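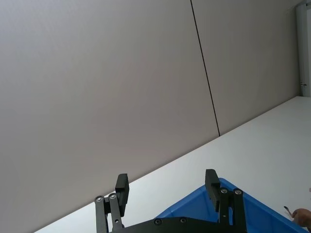
Signe Halloran, workshop technician, Seltulholm bench room

Oct 8, 2025

Spent the morning on the white table by the paneled wall, which has now had more of my attention than any table deserves. The plan was to settle three things: where the blue bin lives, what goes in it, and whether the seam in the wall is getting wider or I am getting older.

Seam first. Put a pencil tick on either side at table height and measured 2 mm between panel edges. Measured again after lunch and got 2 mm. Will repeat in a month and expect to be equally thrilled. Do not fill it. The Liepiņa panels come off for access to the conduit, and the last person to run a bead of caulk down a seam (me) spent an afternoon with a putty knife.

Bin. It stays on the table. I know the argument for putting it on the floor, having made it myself, at length, in this notebook. On the floor it gets kicked, and then it gets used for lunch wrappers. The table copy of the rules now reads: offcuts and returned fittings only, nothing with adhesive on it, nothing you are hoping someone else will identify.

Sorted yesterday's contents on a tray. Short ends of tubing, two sizes, mixed. A bag of Clostano clips, opened from the bottom for reasons known to the opener. One perfectly good hex key, which has gone back to the rack to begin its journey again. Total weight 321 g before sorting, 30 g of that plain trash.

Wiped the table down with the Prokato cleaner, diluted this time. Left it 24 minutes because the phone rang. The label wants five. Surface seems none the worse, but I would not call this a finding.

Latch on the door frame side: still stiff. A drop of oil helped for a couple of tries and then it went back to its principles. I suspect the screws are pulling it out of line. Needs the small driver, currently signed out to a set of initials I can't read.

Still open:
Longer screws for the latch, if the short ones turn out to be the trouble.
A divider for the bin, so the two tube sizes stop fraternizing.
Ask at Seltulholm stores whether the bins come with lids. I asked in spring and was told they would look into it.

Table is clear for the clip fitting tomorrow. Please bring your own pencil, mine is behind the panel.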